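Workplace automation at Vesudeck

Vesudeck is an office and training building operated by the facilities company Ferum. It is known mainly for the gradual introduction of service robots into its room and floor care, a change that began with a single machine and now covers most of the shared rooms. The building has 13 meeting and rest rooms, a staff kitchen, a print shop and a small goods entrance.

Background

Before the change, the rooms were looked after by a day crew and an evening crew, both employed by Ferum. The work was split by floor. Each crew member had a cart, a key ring and a paper sheet that listed the rooms and the tasks for each one. Sheets were handed in at the end of the shift and filed by the front desk. Complaints about rooms that had been missed or done twice were common, mostly on days when meetings ran over.

The first robot was brought in by Anard, a contractor that plans and supports robot work in offices. It was set to one task, carrying linen and paper goods between the goods entrance and the floors. Room work followed the next February. Van Loon, the company that rents the two upper floors, agreed to have its rooms included after a trial period of 9 weeks.

Organization of the work

Work is given out from a shared task list. The list has 397 entries, each tied to one room and one kind of job. An entry is marked for a robot, for a person, or for both. Entries marked for both are usually those where furniture or equipment stands in the way and someone has to decide what may be moved. Glass, upholstery and anything with an open liquid are marked for a person only.

The robots used in the rooms have two arms with grippers. Rooms differ in how they are furnished, and each has its own page in the list with notes on floor type, outlets, loose cables and items on wheels. Display stands and air purifiers get their own lines on the page, as both tend to be shifted by the people using the room.
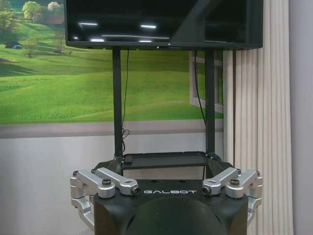
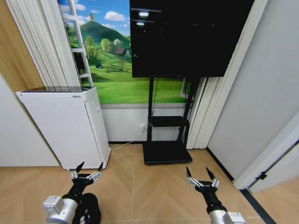
Room with a landscape mural, a black display on a stand, and vertical curtains or blinds.

According to Ardent readers of the staff bulletin, the room pages were the part of the system that took longest to get right. One unsigned letter said that the old crew had carried all of it in their heads, and that writing it down for a machine was the first time anyone had asked them how the job was done. The same letter complained that the hours spent on the pages were booked as training and paid at the lower rate. Ferum later changed the rate, but did not apply it to hours already worked.

Effects on staff

No crew jobs were cut in the first year. Two evening posts were left open when the people in them retired, and the evening shift now ends at 9 p.m. Day shifts start later than before. Crew members who had worked evenings for a long time lost the evening supplement, and this remains the main point of disagreement between the staff and the company.

The content of the work also changed. Lifting and long walks with the cart went down. Time spent on the task list, on stopped robots and on questions from tenants went up. Some crew members moved into a new position called floor lead, with a course of 200 hours given jointly by Ferum and Anard. Others chose to stay with hand work in the kitchen and the print shop, where no robots are used.

Working alone is more common than it was. The crews used to do large rooms in pairs, and a pair is now sent only for entries that call for it. A shared break in the afternoon was added to the schedule at the request of the day crew – it had been dropped when the paper sheets went away.

Tenant rules

Tenants may ask for a room to be left out of robot work by telling the front desk before noon. Van Loon keeps its archive room off the list permanently.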